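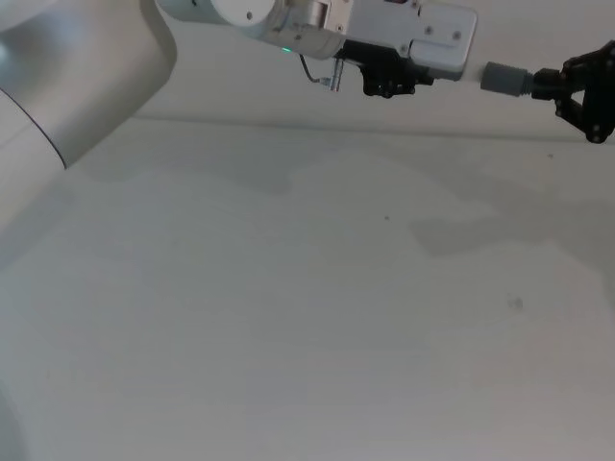

3.2 What the fans wrote to the pitchers

I have to admit I went into this part of the study as a baseball fan first and a researcher second. My coauthor, Dayana Gallegos, kept me in line (mostly). We wanted to know what people say when they write to a favorite player, and whether pitchers get a different kind of letter than hitters do. The Ometham club let us read 1,096 letters that had come through its fan mail office, all with the names and addresses blacked out, and I read every last one of them at my kitchen table over the course of a very long March.

We pulled 200 letters for close coding and left the rest for the word counts in Section 4. Each of the 200 was read by 2 coders, Dayana and me, working apart and then comparing notes. We argued a lot! Most of the arguments were over what counts as advice. If a kid tells a struggling lefty to "throw more of the slow one," is that advice or encouragement? I said encouragement, Dayana said advice, and we ended up letting a letter carry both codes. Ristić's earlier work on hockey mail allowed only one code per letter, so please go easy on any comparison between his tables and ours.

Figure 2 plots the codes by the position of the player. Pitchers drew more letters about bad days – a blown lead, a rough first inning, a trip to the injured list – and the writers tended to bring up a bad day of their own while they were at it. Letters to hitters leaned toward requests: a signed card, a wave from the dugout, a home run on somebody's birthday. Catchers got so few letters that I left them out of the figure, which still bugs me a little (I caught in high school).

Figure 2. Letter codes by player position, close-coded set. A letter with more than one code is counted under each.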